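Chapter 4
Showing, Not Telling: Teaching by Demonstration

A cupboard is a humble piece of furniture until you try to write down how to use one. Where is the handle? Which way does the door go? How hard is too hard? Most of us settled these questions before we could spell "cupboard", and have not given them a thought since. A robot has to be given the answers by somebody, and in this chapter that somebody is you.

The running task for Chapters 4 to 6 is office filing: a robot with two arms and two five-fingered hands, a low wooden cabinet, and some blue stationery.

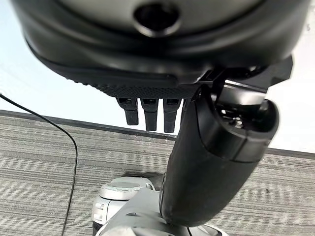
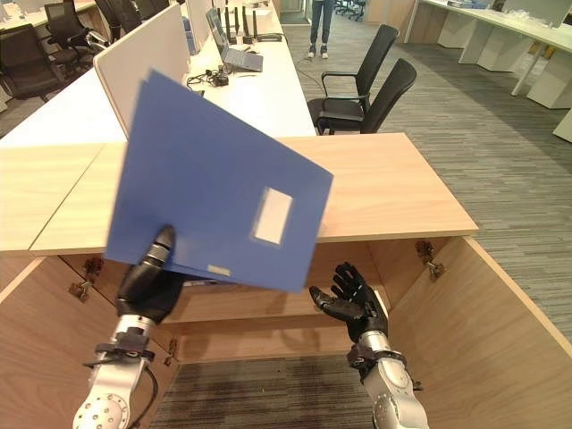
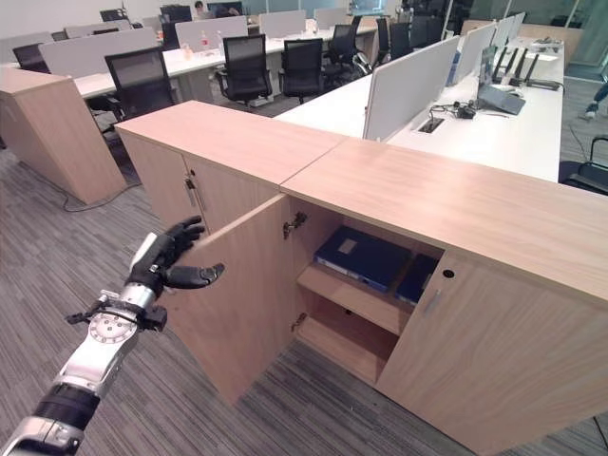

4.1 Why not just program it?

You could. Győző Erdős, who wrote the first filing program for the Wudevent project, did exactly that, and by February he had 62 pages of rules covering the opening of one door. It was a fine piece of work and it dealt with every case except the door being slightly ajar.

The trouble is that a hand with many joints offers many ways to do the same thing, most of them bad. A person guiding the hand throws out the bad ones without noticing. We say that the person's skill is carried in the demonstration. The person's bad habits are carried in it too, and we shall come to those in 4.5.

4.2 Two ways of showing

Kinaesthetic teaching means taking hold of the arm and moving it through the task, much as you might guide a child's hand round the letter S. The robot records the angles of its own joints as it goes. The method is cheap and direct, and works well for a single arm with a simple gripper. It works less well for two arms with fingers on the ends, as the teacher soon runs out of hands.

Teleoperation means moving the robot from a distance. The operator may wear gloves, hold a pair of controllers, or sit at a smaller copy of the arms and move that. Both hands can now be shown at once. The price is that the operator feels little or nothing of what the robot touches. Na-rae Won, who has trained more operators than anyone at Clanari, starts beginners on an empty folder and keeps them there until they stop crushing it.

The two may be mixed. On the Fillier rig the arms were placed by hand and the fingers driven by glove, an arrangement that pleased everyone but the person in the glove.

4.3 What goes into a demonstration

For our purposes a demonstration is a list of moments. Each moment holds what the robot sensed (camera views, joint angles, sometimes force) and what it was told to do next. All of these need to share one clock. If the camera lags behind the joints, the robot will learn to close its fingers on the place where the folder used to be, and will do so with great confidence.

Decide before you begin where the task starts and where it ends. "Put the folder away" sounds clear enough. Does it include shutting the door? Sewwandi Jayasinghe and Ihor Pasichnyk once recorded 60 demonstrations between them, and found on comparing notes that one of them always shut it and the other never did. The robot, trained on the lot, brought the door halfway and stopped.

Key terms

demonstration — a recorded run of a task, with the person in control
kinaesthetic teaching — guiding the arm by direct contact
teleoperation — guiding the robot from a distance
operator — the person in control, and usually the one who is blamed

Before you read on

Choose a cupboard at home and open it 9 times, slowly. Note which finger touches the door first, and whether you move your feet. Then write instructions for a friend who may do only what the paper says. Keep the paper, as you will need it in 4.4, where we look at how to tell a good demonstration from one that merely got the folder onto the shelf.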